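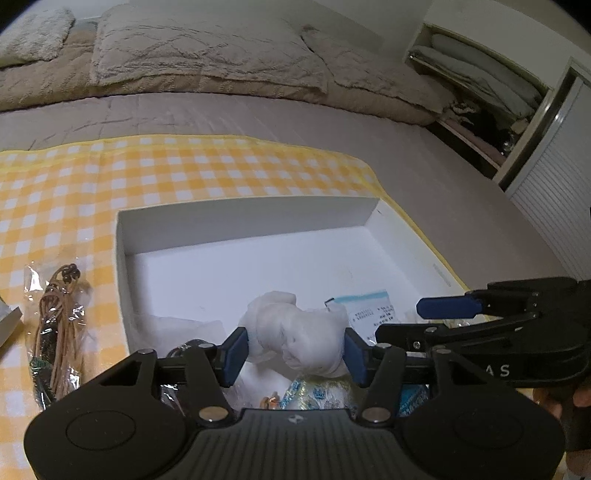

Soft goods, hard sums: a tissue-wrapped bundle between the pads of a two-fingered gripper, with the box open underneath and a second gripper at right.

The first quote Bheki Shabalala received ran to 30 pages, and the word "tissue" didn't appear in any of them.

He noticed because tissue is most of what his people handle. Shabalala runs operations at Gridesance, which packs gift boxes for small retailers out of a leased shed behind a tile wholesaler. Soap, tea, jewellery, socks, the odd candle. Last January he was told to find out what it would cost to have robots do part of the packing, and to have a number ready for the board by the time everyone was back from the beach.

He has the number now. He also has a folder of reasons to distrust it.

"The arm is the cheap part," he told me, pulling the quote up on his laptop. "You look at the arm, you think, well, that's a ute. We can buy a ute. Then you scroll down."

Scroll down and you find the guarding, the floor anchors, the compressed air, the vision licence (renewed yearly, priced per camera), the commissioning visit and the second commissioning visit. Finger pads are listed as a consumable, with no hint of how quickly they get consumed. Training is included for two staff. There's a line called "application engineering" that costs more than the gripper does, and when Shabalala asked what it covered he was sent a brochure.

The brochure came from Sutov, one of 3 suppliers he approached. It shows a robot putting identical tins into identical trays. I've now seen versions of that picture in every trade hall I've walked through, and I don't doubt that the tins go in the trays. Tins are lovely. A tin is the same shape when you let go of it as when you picked it up.

Gridesance has 517 product lines and hardly a tin among them. A pair of earrings on a card goes into tissue and comes out the size of whatever the packer's hands felt like making it. A cord necklace in a plastic bag slides to one end. Glossy wrap throws light back at the camera. Squeeze too lightly and the bundle drops, squeeze too hard and the customer unwraps a bent clasp.

To be fair to the suppliers, they know all this. Van Wyk, the second firm on his list, was upfront enough to say it wouldn't quote a pick rate on wrapped goods without a paid trial. Shabalala was annoyed at the time. He has since come round to thinking it was the most useful email he got.

The third, Reltcombe, took a different tack. Its pitch is that the machine will learn from people: have your packers do the job with hand-held grippers, record it, and train the system on the recordings. It's a reasonable idea and there's serious engineering behind it. My trouble is with where it lands in the budget. Every hour a packer spends demonstrating is an hour off the line, at full wages, at whatever pace two fingers and a pair of pads allow. Reltcombe's proposal puts that cost under "customer contribution" and leaves the cell blank.

I asked Shabalala what he'd pencilled in. He laughed and turned the laptop round. The cell was still blank.

How many demonstrations would be enough? Reltcombe wouldn't say before starting, and I suspect it couldn't. Would a model trained on the autumn range cope with the Christmas one, when the tissue changes and the boxes get deeper? "Expected to generalise," the proposal says. I'd want that sentence in the contract with a dollar figure next to it.

Then there's throughput. A good Gridesance packer finishes 300 boxes in a shift, and can also spot a crushed label, answer the phone and sweep up. The business case he inherited assumed a robot would match that from month one. There was no ramp-up, no allowance for stoppages, and no wages for the person who'd stand beside the thing freeing stuck plastic.

He's redone it. In the new version the payback slides well past the end of the shed's lease, so the cost of unbolting everything and moving it has gone in too. Nobody had asked a supplier for that price. Two have yet to reply.

What he's taking to the board is smaller: money for the Van Wyk trial, on his own stock, including the awkward bags, with his own packers timing it. He wants the failures logged as well as the picks, and he wants to keep the log whichever way it goes. If the figures hold up he'll ask for a cell next year.

In the meantime he's put in for better benches. The current ones are too low, and the packers have been saying so since they moved in.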